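Londdale Forums > Manipulation > Data collection
Thread: Small boxes in a big box, when do you stop adding clutter?

tantal_84
Setting up a cluttered-bin task for a two-finger policy. Plan is 1,000 demonstrations with the hand-held gripper, cartons in an open shoebox, one pick per episode, place on the seat beside it. Questions are about density. With the bin full, most of my approaches end with a finger pad touching a neighbour before it reaches the target. Do I thin the bin out or keep those episodes?

Second question is colour. I have been told to move to a plain grey backdrop and I don't want to.

Tamás

friis_r
Keep them. Incidental contact is the normal condition in a bin. If every demo has a clean approach the policy has no idea what to do the first time it nudges something. We ran 330 sparse episodes on the Vutham rig before adding any clutter and had to recollect nearly all of it.

What does your current layout look like?

tantal_84
Tuesday's layout. Cartons plus one sponge, no sorting, lace curtains and drapes as they were.
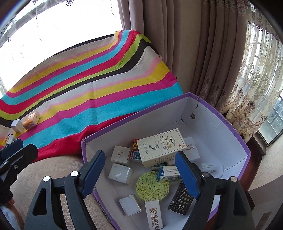
Bin layout B, hand-held gripper, blue finger pads.

The target in this layout is the cream medicine box near the back, lying tilted. The black one at lower right is the next target.

modupe_adebisi
Two comments.

1. The blue and white box by the right pad is lying partly under it. If that happens at the start of an episode, trim the start or label it. Otherwise you are teaching the policy that a box under the finger is a neutral state.

2. Take the crumpled white ones out, or put them in a separate split. They deform, so the gripper width at contact tells you very little. Mixed in with rigid cartons they will blur your width distribution.

friis_r
Disagree on 2. Crumpled cartons are what turns up in returns bins. If the width signal is noisy for that class, the model should see that it is noisy. Splitting them off only makes the validation number look better.

modupe_adebisi
It makes the validation number readable. I didn't say discard them. Tag them, train on everything, report separately.

friis_r
Fine, if they stay in training we agree.

gudlaug_g
On the backdrop: leave the striped blanket. We collected 3,028 episodes for Skoremari in a single room with grey felt under everything, and the policy lost its grasp point as soon as the bin was moved to a patterned surface. Stripes are also useful for tracking, as they give the pose estimator plenty of edges. My concern would be the window. If exposure is on auto it will hunt when the wrist tilts up and the bin interior will go dark for a few frames. Lock exposure on the bin floor and let the window clip.

tantal_84
Exposure was on auto. Will lock it. The glass is already washed out so I lose nothing there.

vedis_b
Lace curtains are a poor tracking feature, for what it's worth. Repeating pattern, and they move when the heating comes on. I would draw the drapes across the lot.

gudlaug_g
Closing everything removes the daylight variation as well. I would rather have morning and late afternoon in the set and throw out the episodes where tracking drops.

vedis_b
How many are you prepared to throw out? At our end the reject rate near a lace curtain was high enough that the operator lost most of an afternoon. Depends what your labour costs.

modupe_adebisi
Also, tantal, change the sponge's position between resets. It is the only soft object and it is in the centre of the floor. If it is always in the centre the policy will use it as a landmark.

tantal_84
Hadn't considered that. Reset procedure is now: lift the box, tip the contents out on the seat, put them back without looking, sponge included. Leave any carton that lands on its side.

Still undecided on the drapes. I'll record 2 batches in April, one with them drawn and one as is, same operator, and run both through the Gashaw filter. Drop counts will go in this thread.

friis_r
Post the pad contact counts too if the filter gives you them.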